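Weton > Bench Cell Guide > Part 4: Small-part tasks > 4.3 Bagging springs

4.3 Setting up a two-arm bagging task

This section applies to sites using the Pleteck bench cell for light packing work. It should be read with section 4.2 (Loose and flexible items). Supervisors should note that tasks in this group are graded Assisted. An operator must remain within reach of the stop button throughout.

Before starting

1. Wipe the tabletop with a dry cloth. Scuffs and faint marks do not affect the task and need not be removed.
2. Confirm that both arms are in the rest position and that the cables hang clear of the joints.
3. Check the finger tips for wear. Replace any tip that is chipped or bent.

Setting out the work

4. Lay one clear plastic strip on the table between the arms.
5. Place the springs beside the strip. Springs that have hooked together may be left as they are for a trial run, but shall be parted by hand for normal production.
6. Select task 6 on the control screen and press Start. Keep hands outside the side rails until both arms have stopped.

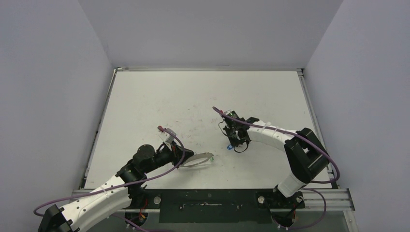
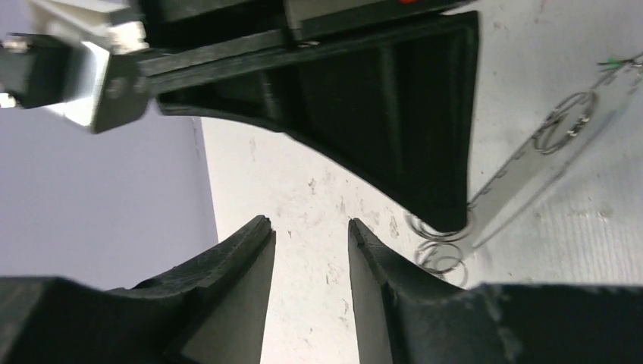 Fig. 4.3 Two-arm cell with translucent strip on the table (first view); springs and strip close to the gripper fingers (second view).

7. If an arm pauses for longer than a normal cycle, press Hold. Do not reach in to free a part while the arms are live.
8. Record each stop in the task log, giving the step reached and the action taken.

CAUTION: Clear plastic is difficult for the cameras to find against a white table. An arm may close beside the strip and carry on as though it were holding it. Check the first few cycles of every shift by eye.

Note on expected performance

Sites frequently ask whether the cell can take over this work entirely. At present it cannot. In the trial led by Salma Bennani at the Negi workshop, the cell was given 1,174 bagging attempts and needed help in over 1,000 of them, mostly to part tangled springs or to open the plastic. A trained packer does both without looking. Results with rigid parts in trays were far better, and those tasks are graded Unattended in section 4.1.

The same limits should be expected in household work of a similar kind, such as filling food bags or sorting a drawer of odds and ends. Weton does not support the cell for home use.

The grading will be reviewed in May. Requests to change the grade of a task should be sent to Younes Younis, Task Approval, with the task log attached - requests without a log will be returned.

Related sections
4.1 Rigid parts in trays
4.2 Loose and flexible items
4.4 Handing a part from one arm to the other
7.2 Replacing finger tips

Weton Technical Publications | Contact the help desk | Back to top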